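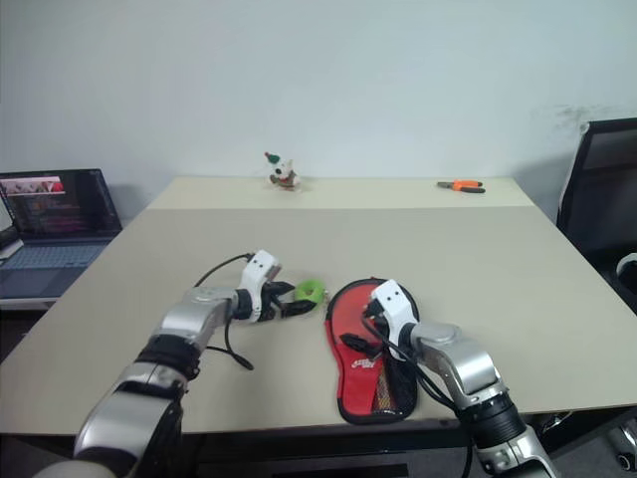 # Keeping a paddle in its case

Hodach Table Tennis, winter players' meeting, January 2026
Speaker: Eirini Liapis

**Opening**

- Thank people for coming. Say the hall has to be cleared for the juniors afterward.
- This talk covers storage and small repairs. Questions on rubber choice can wait for the Bowen evening in March.
- Ask who has their paddle in a case right now. Ask who has it in a coat pocket.

**Why I started caring**

- In 2022 I left a paddle in the trunk all summer. The top sheet lifted along one side and the glue underneath went gummy.
- I had a case. It was in the hall closet with old balls in it.
- New rubber on both sides cost more than the case did.

**Kinds of case**

- Paddle-shaped, like the red one on the first slide. Rounded head, narrower part for the handle, zipper around the edge. Easy to fit in a backpack.
- Rectangular, full size. More room for extras, but it takes up half a gym bag.
- Flat sleeve with a flap. Fine for the walk from the locker to the table, and I wouldn't travel with it.
- Hold up my Citberg case and pass it along the rows. Get it back before the break.

**What goes in the pocket**

- Mesh is good for things you want to find quickly. A cloth, edge tape, a spare strip of grip.
- No coins or keys. They press into the rubber if the wall between pocket and paddle is thin.
- No damp towel, even for the drive home.
- If you carry balls, use a pocket on the outside. A ball pushed up against the paddle dents the sponge.

**Putting the paddle away**

1. Wipe both sides with a barely damp cloth. Let it air for 4 minutes.
2. Lay the film on, smooth it out from the middle.
3. Slide the paddle in head first and check that the edge tape isn't caught.
4. Close the zipper slowly around the curve. Most broken zippers I see went at the curve.

(Do this live. Use the old Hustano paddle. Don't rush step 4.)

**Zipper repairs**

- If the teeth part behind the slider, the slider has usually spread. Squeeze each side lightly with pliers, then try it.
- Squeeze a little at a time. Too hard and the slider cracks, and then you need a new one.
- Any household pliers will do. I put a scrap of cloth over the jaws to save the finish.
- A stiff zipper often just needs a soft pencil rubbed along the teeth.
- A lost pull tab can be replaced with a split ring or a short loop of cord.

**Working on the case**

- Clear a patch of table big enough to lay the case flat. A light-colored top helps when you're looking for small parts.
- Take the paddle out first. I have forgotten this.
- Empty the case and shake it over the trash. Grit wears the lining.
- Spot clean the fabric with dish soap, cold water, soft brush. No washing machine. Dry it open, away from the radiator.

**Questions**

- Someone will ask about storing it in the garage. Answer: bring it indoors.
- Someone will ask about the price of cases. The list is on the board by locker 1270.
- Spare sliders are in the tin on the front desk. Take 2 each.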